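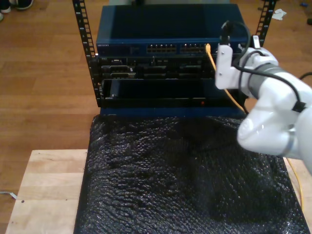
Family Visit Coach wanted, part-time, Palbridge office

Hi! I run the family visit program at Davatstead, and I'm looking for someone to join our team in Palbridge. I wrote this ad myself instead of using the standard one, so it's longer than it should be and probably rambles in places. Bear with me, because I'd like you to know what the work is like before you spend an evening on an application.

We're a small nonprofit that works with parents whose kids are in foster care. Most of our families are somewhere on the road to getting their children back home, and a big part of that road is visits. The court orders them, the county caseworker schedules the first few, and then the family comes to us. We supply the room, the toys, the snacks, the ride if one is needed, and a coach who stays with them for the whole visit. That coach would be you.

I started as a visit coach myself, 11 years ago, in the Chisholm office, when we had one room and a couch that folded up on people. I still cover visits when somebody is out sick, and I still like it better than the budget meetings.

What you'd be doing

You'd carry four families at a time. Each family has one or two visits a week, usually two hours each, mostly late afternoons and early evenings when kids are out of school. Before a visit you spend 15 minutes with the parent, talking over how last time went and what they want to try today (a game, homework, a diaper change without panic, whatever it is). Then the kids arrive and you mostly stay quiet. You step in if a parent asks or if somebody isn't safe. Afterward you sit down with the parent again, and then you write your notes.

The notes matter a lot. They go to the caseworker and sometimes to a judge, and they have to say what happened in plain words. "Mom brought grapes and cut them in half" is a good note. "Mom was appropriate" is a bad one, and I'll send it back to you.

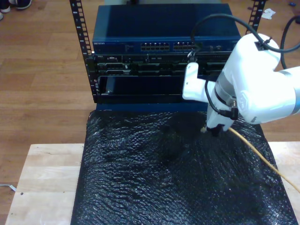
You'd also go along on home visits in the last stretch before a child moves back, and keep seeing the family for four months after. I fought hard to get that second part funded. The weeks after a child goes home are when parents get tired and the phone stops ringing, and I want us to be the ones still calling. You'd be checking in, helping with school forms and doctor's appointments, and telling the caseworker promptly if something worries you. You're a mandated reporter in this job, and we train you on what that means and back you up when you have to make that call.

Who I'm hoping to hear from

You don't need a social work degree. Some of our coaches have one, and others came from preschools, home health, a school cafeteria and the front desk of a motel. I do need you to have spent real time with kids, paid or unpaid, and to be able to sit in a room with a parent who has made serious mistakes and treat them like a grown-up. If you've been through the system yourself, as a kid or as a parent, please apply. I mean that – and you don't have to tell me about it unless you want to.

You'll need a driver's license, a car that starts in February, and a clean enough record to pass the state background check. An old offense doesn't always rule you out, so ask me before you rule yourself out. Spanish is a big plus and comes with extra pay.

You should also be okay with writing. I don't care about fancy sentences, but you'll be typing notes after every single visit, and people who hate that part end up hating the job.

The hard parts

Kids cry when visits end. Parents sometimes don't show up, and you're the one sitting with a six-year-old who's watching the door. Some cases don't end in a child going home, and you may have to speak in court about why. I've had coaches leave over this, good ones, and I don't hold it against any of them. You get a supervisor meeting every week, a paid hour with an outside counselor whenever you want one, and a rule that you never have to do a first court date alone.

Evenings are part of it too. If you need to be home by 5 p.m. every day, this won't work, and I'd rather say so now.

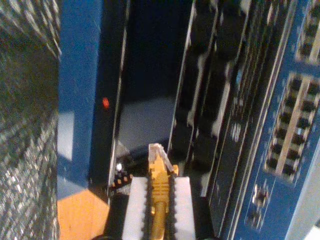 Do I need experience with child welfare cases before I start?
Experience with children is what we ask for, and we teach the casework side during your first month, when you'll shadow another coach and take no families of your own.

Pay and practical stuff

The job is 24 hours a week. There's a $4,000 training grant you can put toward a certificate or college classes once you've finished your probation period, and you don't pay it back if you leave. We cover mileage between visits, and there's a $200 yearly allowance for the toys and craft supplies you like to have with you (I spent most of mine on play dough and markers, back in the day). Paid sick time starts on your first day. Health insurance is available at this number of hours, though your share is higher than it would be full-time, and I'll show you the real figures at the interview.

You'd be based in Palbridge, with a visit in our Jolwood rooms now and then. The office is upstairs but there's an elevator, and parking out back is free after 3 p.m.

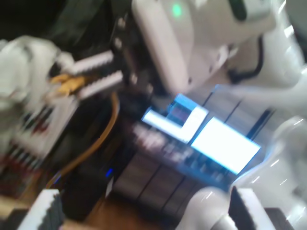 Part-time openings at our Palbridge office. Apply through the Davatstead jobs page.

How to apply

Send a resume and a short letter. In the letter, skip the part about being passionate and tell me about one time you helped a child or a parent through a rough hour. Half a page is plenty. If writing a letter is a barrier for you, leave a voicemail on the office line telling me the same story and I'll count it just the same.

I read every application myself and everybody gets a reply. Interviews are with me and one of our coaches, plus a parent who has been through the program and gets paid for their time. Their vote counts the same as mine. If we both like how it went, you'll be invited to come in for a paid half day, meet the team and practice writing notes from a role-played visit.

Questions are fine before you apply, too. Call the Palbridge office and ask for the visit program. Mornings are the best time to catch me at my desk – by 3 p.m. I'm usually setting out snacks.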